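1/22/23 - packing bench, back room

Sunday, so the building is quiet and I finally have time to write up the gift box stuff before Jaqueline gets in tomorrow and asks me where it is. Coffee is terrible today, somebody left the pot on.

So, the box filler. Recap for Bindu, who missed the last go: we have the Flellton order coming up in February, 188 gift boxes, and Pavithra wants one kind of soft filler in all of them instead of the mix we sent out last time (half tissue, half whatever was in the cupboard - yes, I remember). The red and white is the favorite so far. It looks cheerful, it bulks up nicely, and we have a ton of it. My worry is that it tangles. You pull at one bit and the whole nest comes up with it, and then you're stuffing it back down with your thumb while the lid sits there waiting.

I stayed with the light table for all of it. Ashwin keeps pushing for the big bench by the door, but the big bench has a lip on it and everything rolls up against the lip and stays there. The light table has rounded corners, a nice smooth top, and you can walk around it. It does need a proper look before we commit to it for the whole order though. There are gray smudges toward one corner that I'd like to get off. I tried a damp cloth on Friday and got bored. Next thing to try is the Prastby cleaner, the one in the spray bottle under the sink, on a small patch first. Please don't use the scrubby side of the sponge on it!! I love the grain on that table, there's a big oval like an eye in it, and I will be very sad if it ends up with a dull spot in the middle. 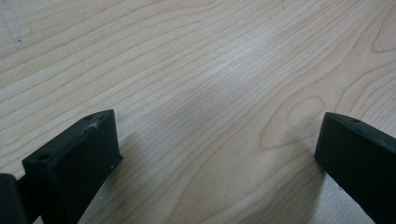
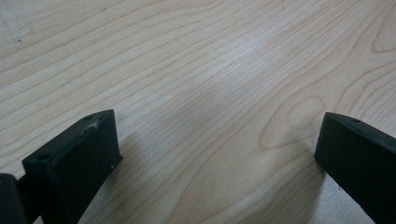
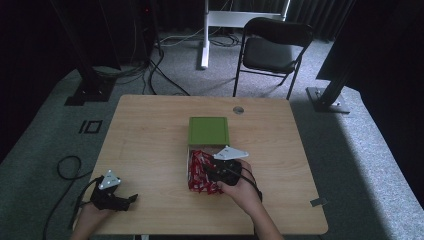
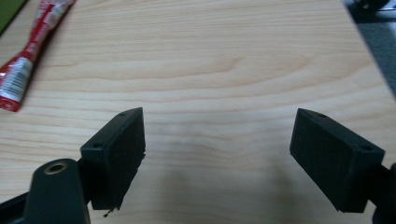
Packing table, bare wood in the first two, green lid and the open box with the red and white in the third.

Back to the filler. Things I want to remember:

Fluff it before it goes in, well away from the box. If you fluff it inside the box it climbs out over the side, and then the lid won't go down flat. I pull a handful apart over the bin first, which also gets rid of the short bits.

Lid goes on the table face up, on the far side of the box. I kept putting it next to my elbow and knocking it onto the carpet. Far side is a bit of a reach but I haven't dropped one since.

The shallow box takes less than you think. Gangadharan's first guess was two big handfuls and that was way too much, it sprang back up like a mattress. One handful, opened up properly, and a little extra in the corners. We still have to leave room for the actual gift, which everyone (me included) forgets when they're having fun with the fluff.

Timing - I did three boxes in a row with the kitchen timer and averaged 45 seconds each, filler and lid only, no gift, no ribbon. That's fine for an afternoon with two people on it. It would be a long day alone. Ribbon is a separate argument and I am not starting it on a Sunday.

Stock: the Cheng carton says up to 1,000 grams per bag on the label, and I didn't weigh anything. Somebody should weigh a bag before we work out whether we have enough. Bindu, you have the good scale, could you? A handful is not a unit, I know, I know.

Also noticed that little bits of the filler get everywhere, and the gray carpet holds onto them like you wouldn't believe. I'd put a sheet down under the table on packing day. There's an old blue one on the top shelf behind the Predus catalogs, it's got paint on it already so it can't get any worse.

Open questions for tomorrow:
- does the green lid really go with the red? Pavithra says yes, it's festive. I say it's February by then and it looks like leftover Christmas. Jaqueline to decide, she's the one talking to the customer.
- if not green, what other square lids do we have that fit this box? I could only find round ones.
- who's cleaning the smudges (me, probably)
- can we get a second table the same height, so that one person fills and the other one does the lids without bumping elbows

Going to sweep up, rinse that awful coffee pot and head home. Filler is back in the cupboard on the left, second shelf, with the bag twisted shut. Please twist it shut when you're done, too.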